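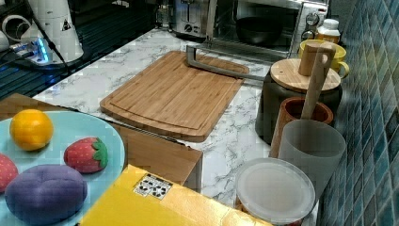 Course notes by the instructor, Materials in the Home, Unit 2
November 27, 2018
4 min read

Unit 2 covers how water moves in and out of plant-based materials and what that movement does to their size. The main terms are moisture content, equilibrium moisture content (EMC) and fiber saturation point (FSP). Bring the Plunen tables to class; they are needed for the second problem set.

Definitions

Moisture content (MC) is the mass of water in a sample divided by its oven-dry mass, given as a percent. Because the divisor is the dry mass, MC can go above 100 percent in green wood. Students coming from food science often divide by the wet mass by habit. Both conventions are in use, and a reported value means little until the convention is stated.

EMC is the MC a sample settles at when the air around it is held at a fixed temperature and relative humidity. It depends mostly on humidity and only weakly on temperature in the range found indoors.

FSP is the point at which the cell walls are full of bound water and the cell cavities hold no free water. Above FSP, gaining or losing water changes mass but not size. Below it, the sample shrinks as it dries and swells as it takes up water.

Direction matters

Shrinkage along the grain is small enough to ignore in most household work. Across the grain it is not. In solid wood the tangential value is usually larger than the radial value, and the difference between the two is the main cause of cupping in flat-sawn boards. Bamboo is a grass and has no growth rings, so the radial and tangential labels refer to the wall of the stem. Glued strip products, such as a bamboo cutting board, average out some of the variation between strips, but a board wetted on one face only will still bow toward the dry face.

Worked example

A solid wood sample from the Gotley set has a green mass of 2,270 g. After drying to constant mass it weighs 1,275 g. The water removed is 995 g. Dividing by the dry mass gives 0.780, so the green MC is 78 percent. On the wet basis the same sample would be reported as 43.8 percent.

Repeat the calculation for a final MC of 16 percent. The target mass is 1,275 × 1.16 = 1,479 g. This is the figure to watch for on the scale when drying is stopped early.

Lab notes

Weigh samples as soon as they leave the drying oven, or cool them in a closed desiccator first – an open bench adds error within minutes. Record two readings per sample. Drying is complete when successive weighings four hours apart agree to within 0.1 percent.

The Ultari meters read electrical resistance and are calibrated for softwoods. Do not use them on bamboo without the correction sheet. Readings above FSP are unreliable in any case and should be marked as such.

Reading

Fontana handout, sections 3 and 4. Section 5 is optional – it covers sorption hysteresis, which returns in Unit 6.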